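4.2 Trust between moderators and long-standing members

When we first sat down with the Kelura interviews, we had expected that most of the talk about moderators would concern rules: who had been warned, who had been banned, and whether it was fair. There was some of that, of course, and we come back to it in Section 4.4. But the people who keep aquariums and write about them on Kelura wanted to tell us something different, and they told it at length and with a good deal of affection. They wanted to tell us about the evenings when a tank was crashing and somebody with a moderator badge stayed up and helped.

We interviewed 24 members and 13 current or former moderators. Most conversations ran well past the hour we had asked for, and several people sent us long messages afterward with things they had forgotten to mention (one of these included a full history of a pair of clownfish, which we read with pleasure and have left out of the coding). The forum archive we drew on alongside the interviews held 4000 threads, all from the freshwater and reef sections, and we read the welcome threads among them in full.

What stood out early was how seldom members separated a moderator's work from that same person's life as a hobbyist. A reef keeper who had been on the forum since its first year put it this way:

"I don't really think of her as staff. She's the one who talked me through my first coral frag. If she locks a thread, fine, she probably has a reason, and I can always go look at her tank build and remember she's one of us."

We heard versions of this again and again. The build thread, in which a member documents a tank from bare stand to stocked display, seems to do a great deal of quiet work here. Moderators who kept a build thread going were described as "around" and "easy to ask," even by members who had never written to them. Moderators who had let theirs lapse were more often described by their title. We don't want to lean too hard on this, as some of the lapsed threads belonged to people who had stepped back from the forum altogether, but the pattern held in both sections and we were glad to see it come up unprompted.

The second thing we noticed was the part played by introductions. On Kelura, new moderators are presented in a pinned thread with a short questionnaire: first fish, worst mistake, dream tank, what they do for a living. Members read these closely. Several could recite a moderator's worst mistake from memory – usually a heater left on or a fish bought on impulse – and they told these stories kindly, as you might about a favorite aunt. The day-job answers were remembered too, and they gave members a way to start a private message that wasn't a complaint.
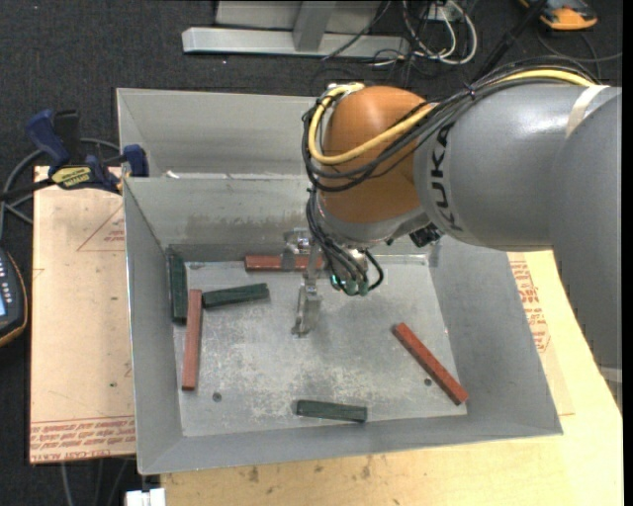 Figure 3

4.3 Handing over the role

Leaving turned out to be harder than joining. Of the former moderators we spoke with, most had stayed on for a good while after they first thought of stopping, and they gave us much the same account of why. There was no thread for going. The welcome was public and cheerful, while the departure was a name that dropped off a list, and more than one person told us they had felt a little foolish for minding.

A smaller forum in our study, Fusside, did this differently. Outgoing moderators there overlap with their replacement for 72 days, answer reports together, and then post a farewell in their own build thread. Members are invited to reply with a photo of something in their tank that the moderator helped them keep alive. We found these threads moving to read, and we suspect they also help the newcomer, who gets to see in one place what the members valued and whom to ask when a question about stocking or water chemistry is beyond them.

One former Kelura moderator, on hearing how Fusside handled it, was silent for a moment and then asked us for the link. She has since written a farewell of her own, two years after she left, and the replies were still coming in when we closed our archive in June.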